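Household Textiles and Linen Care
Unit 3 handout: Folding garments on a bed
Prepared by Tomás Cordeiro. Revised for the November intake by Essam Benjelloun.

Read before the practical. Bring one short-sleeved garment of plain woven or knit cloth, washed and fully dry. The practical lasts 46 minutes, including the changeover between pairs.

1. The folding surface

Folding is normally taught at a table. In homes and short-stay rooms the bed is the surface most often used, and this unit deals with the differences.

A bed is lower than a table and gives under load. Pressing down at one point pulls the surrounding cloth toward that point, and creases form along the lines of pull. Flatten with a sweeping motion from the center out, keeping the pressure light. Work near the side of the mattress. Reaching across to the middle raises the shoulder and makes it difficult to keep both ends of a fold level.

The sheet should be smooth before work starts. A wrinkle in the sheet shows up as a ridge in a thin garment and may be mistaken for a crease in the garment itself. Fitted sheets are preferred to flat ones for this reason. Pillows stay at the headboard, and finished work goes to the far side, away from the edge where the next garment will be laid out.

2. Terms used in this unit

Near edge: the edge of the garment closest to the person folding.
Far edge: the opposite edge.
Panel: any part of the garment lying flat in a single plane, whatever the number of layers.
Gather: cloth drawn together without a defined fold line.
Turn: one complete fold of an edge over onto the panel.
Working width: the width of the garment after the sleeves have been brought in.

Note that a gather is not a fault at the start of a turn. It becomes one if it is still present when the turn is pressed down.

3. Two-point hold

The near edge is held at both ends and moved as a unit. The tension between the two points keeps the edge straight. If one end leads, the fold line runs diagonally and the finished piece will not stack squarely.

Common causes of a diagonal fold:
– the holding points are at different distances from the far edge
– one end is lifted before the other
– a sleeve is trapped under the panel on one side
– the surface slopes, as at the rounded side of a soft mattress

The cloth between the holding points will sag if they are too close together. Move them out to the ends of the edge, then lift. With very light cloth, keep the lift low and draw the edge across the panel.

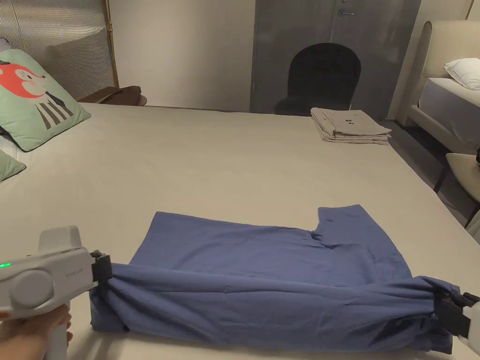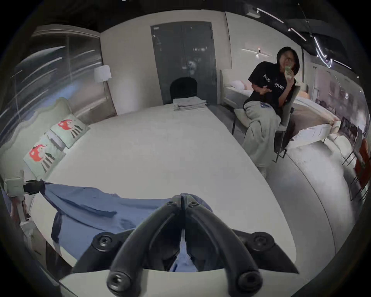

Figure 1. Blue cloth on the bed, with mint-green pillows to the left and folded items stacked toward the far side.

4. Procedure

4.1 Lay the garment out with the neckline at the far edge. Smooth the panel.
4.2 Check both sleeves. Bring each one in over the panel so that the sides are parallel.
4.3 Take the near edge at both ends. Draw it level.
4.4 Make the first turn, to one third of the length. Press from the center out.
4.5 Make the second turn to meet the far edge. Press again.
4.6 Compare the piece with the stack and correct the working width if needed.
4.7 Transfer with one hand flat underneath. Place the main fold toward the front of the stack.

Garments with buttons are fastened at the top and at one point lower down before step 4.1. Buttons left open catch on the layer above when the stack is moved.

5. Working width

The course standard is 26 cm, which suits the shelves in the Brenton linen room. Pairs assigned to the Grønli cabinets should ask for the narrower guide card. Do not mix the two widths in one stack – the upper pieces slide.

A guide card is allowed for the first three garments. After that, judge the width against the piece already on the stack.

6. Notes from previous intakes

The exercise log covers 152 folds. The most frequent correction was an uneven near edge, followed by a sleeve left outside the working width. Roughly a quarter of the uneven edges were put right by reopening the first turn only; the rest had to be laid out again from step 4.1.

Smooth synthetic cloth tends to open after the second turn. Leave it under a flat piece of heavier cloth while the next garment is prepared.

7. To hand in

One stack, one working width, all main folds facing the same way. Attach the Hunex tag with your pair number. Write down any garment that had to be laid out again, and the step at which the error was found.

Reading for Unit 4: Prarnetti course binder, section on fitted sheets.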